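4장. 회색 니트 바지 걸고 접기

3장에서 바구니와 테이블 자리를 다 잡으셨다면 이제 본격적으로 바지 차례예요. 저는 이 장을 제일 많이 고쳐 썼어요. 허리가 고무줄인 니트 바지는 청바지 접듯이 하면 꼭 한쪽 다리가 틀어지거든요 (저도 4월 내내 그랬습니다!).

시작하기 전에
- 테이블 위를 한 번 닦아 주세요.
- 주머니 속을 비우고, 허리끈이 있으면 안으로 넣어 둡니다.
- 손에 반지를 꼈다면 빼세요. 니트 올이 정말 잘 걸려요.

1. 바지를 테이블에 올리고 허리 쪽부터 찾습니다. 뭉쳐 있을 때는 밑단이랑 허리가 은근히 헷갈려요.
2. 뭉친 윗부분을 위에서 가볍게 잡아 주세요. 꽉 쥐면 골이 진 조직이 눌려서 자국이 남습니다.
3. 아래쪽도 같이 잡고 주름이 흘러내리는 방향을 살펴봅니다. 깊은 주름이 세로로 하나 생겼으면 거기부터 풀면 편해요.

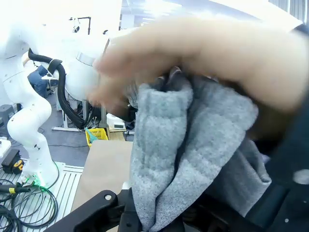
사진: Géza Szabó / Giltar

4. 풀린 주름은 손바닥으로 쓸지 말고 톡톡 두드려 펴 주세요. 쓸면 천이 밀려서 다시 처음으로 돌아가요...

주의: 니트를 한쪽 끝만 잡고 오래 들고 있지 마세요. 자기 무게로 늘어납니다. 저는 Kiss 바지 하나를 그렇게 해서 한쪽 다리만 길어졌어요.

5. 허리 양쪽 끝을 잡고 똑바로 세워 듭니다. 높이는 밑단이 테이블에 닿을락 말락 할 정도가 좋아요. 다리가 공중에서 흔들리면 그때부터 또 꼬이니까요.
6. 그 상태로 7초쯤 가만히 두면 다리 쪽 천이 저절로 내려옵니다. 급하다고 흔들면 안 돼요.

참고: Murton 집게 바를 쓰시는 분은 바를 허리 앞쪽에 가로로 대고, 집게 두 개를 중심에서 좌우로 하나씩 나눠 주세요. 가운데로 몰면 허리가 산처럼 솟아요.
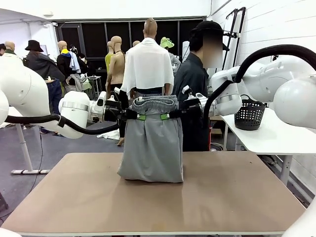
허리 고무줄은 이 장에서 질문을 제일 많이 받는 부분이라 좀 길게 쓸게요. 고무줄은 당겨서 펴는 게 맞는데, 끝까지 당기지는 말고 전체의 80퍼센트 정도에서 멈추세요. 더 당기면 놓는 순간 확 오므라들어서 앞판만 울어요. 잡은 자리가 구겨지는 건 괜찮습니다. 위 사진도 양쪽 잡힌 데는 허리가 쭈글쭈글한데 초록색 탭은 중심 왼쪽과 오른쪽에 하나씩 나뉘어 있죠? 저는 이 간격부터 봐요. 구김은 내려놓고 나서 손끝으로 펴도 늦지 않더라고요.

7. 밑단부터 테이블에 천천히 내려놓습니다. 허리는 맨 마지막이에요.
8. 왼쪽 다리를 오른쪽 다리 위로 포개고 밑위의 튀어나온 부분은 안쪽으로 밀어 넣습니다.
9. 길이 방향으로 3등분해서 접고, 허리가 바깥으로 오게 돌려 주세요.
10. 바구니에는 세워서 넣습니다. 손잡이 쪽에 허리가 오면 꺼낼 때 편해요!

주의: 바구니를 꽉 채우지 마세요. 세워 둔 니트가 눌리면 접은 선이 그대로 남습니다. 손 하나 들어갈 틈은 꼭 남겨 두시고요.

잘 안 될 때
- 다리가 자꾸 꼬여요: 5번으로 돌아가서 양쪽 옆선이 맞는지 보세요.
- 집게 자국이 남아요: 집게와 천 사이에 Hernidico 패드를 끼우면 덜해요. 저는 2,000원짜리 펠트를 잘라 쓰는데 그것도 쓸 만합니다.
- 접은 게 금방 풀려요: 3등분할 때 첫 번째 접기를 조금 짧게 해 보세요.

상의 개는 법은 5장에 있습니다.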